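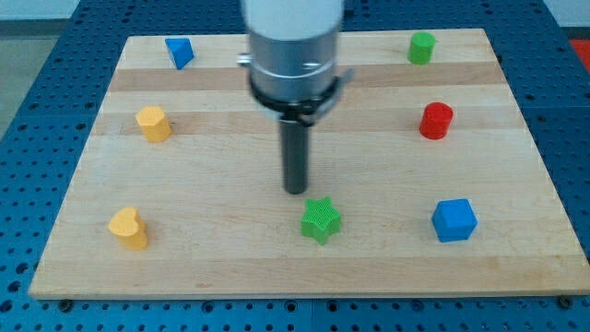 22 octobre 2018

Bon, je reprends le cahier après une semaine sans rien noter, et c'est le levain de seigle qui m'y oblige. Le bocal Arero a débordé dans la nuit, il y en avait jusque sous l'étagère ! J'avais nourri à 300 g de farine comme d'habitude, mais avec la nouvelle mouture de Seixas, nettement plus vive que l'ancienne. Pour le repos des pâtons j'ai repensé au plateau bleu percé de trous bien réguliers, et je voudrais essayer une sole ajourée du même genre sous les toiles, pour voir si la croûte du dessous se comporte autrement. Pour l'instant tout repose sur du plein et le dessous colle, surtout au seigle.

Les pesées de ce matin, pour mémoire : farine de seigle 760 g, eau 789 g (oui, plus d'eau que de farine, j'ai relu deux fois), levain 300 g, sel comme dans la fiche de base. La pâte est une boue, on est d'accord. Mais une boue qui se tient quand on la racle avec la corne mouillée, et l'odeur est très belle, pomme un peu blette, pas du tout vinaigre. L'ancienne mouture, à la même hydratation, me donnait quelque chose de plus sableux qui rendait son eau au bout d'une heure.

Température de la pâte en fin de mélange : trop basse, je n'avais pas tiédi l'eau. Jarmila Murín m'a dit l'an dernier de toujours tiédir pour le seigle et je continue à oublier une fois sur deux. Elle travaille avec une eau franchement chaude, elle, au point que ça me fait peur pour le levain, et ses pains sortent impeccables. À retenter mercredi avec son protocole, sans rien changer d'autre (je me le note en gros parce que je me connais, je vais vouloir toucher au sel en même temps).

Façonnage : aucun, versé direct en moule. J'ai fait un seul pâton à la main, posé sur toile farinée, pour comparer. Il s'est étalé comme une galette en une demi-heure. Cuit quand même. Le goût est bon, la forme est ridicule, on l'a mangé à midi avec du fromage de chèvre et il n'en reste rien.

Cuisson des moules : départ très chaud, puis j'ai baissé, 94 minutes au total. C'est long mais la dernière fois j'avais sorti à 80 et la mie collait à la lame trois jours après. Sonde à cœur : j'ai oublié de noter, pardon à ceux qui relisent. Croûte foncée, fissures fines sur le dessus, pas de décollement sous la croûte. J'attends demain pour couper, c'est dur.

Question pour l'équipe : est-ce que quelqu'un a gardé un fond de l'ancienne mouture ? Il m'en faudrait un kilo, même un peu moins, pour faire les deux cuissons côte à côte. Sans ça je compare avec mes souvenirs et mes souvenirs sont toujours flatteurs pour la farine d'avant.

Côté matériel, la balance Grotovex dérive de nouveau quand on la laisse allumée. Il faut refaire le zéro avant chaque pesée, y compris pour le sel (surtout pour le sel !). Et les moules Tunumden neufs accrochent dans les coins malgré deux culottages à l'huile de tournesol. J'en passe un troisième ce soir, four à moitié chaud, porte entrouverte. Si ça accroche encore je les garde pour les brioches.

À faire d'ici la prochaine fournée :
- rafraîchir le levain dans le grand bocal, couvercle posé, pas vissé
- tiédir l'eau
- trouver une grille ou une tôle perforée à la bonne taille
- recopier la fiche de base au propre, la page est illisible à cause de l'huile

Articles récents
Seigle, suite : pourquoi la croûte se décolle
Culotter un moule, essais d'octobre
Petit épeautre, la fournée ratée
Garder un levain au froid

Ce site utilise des cookies pour mesurer sa fréquentation. En poursuivant votre lecture, vous en acceptez l'usage.

Contact | © 2018 Le cahier du fournil | Haut de page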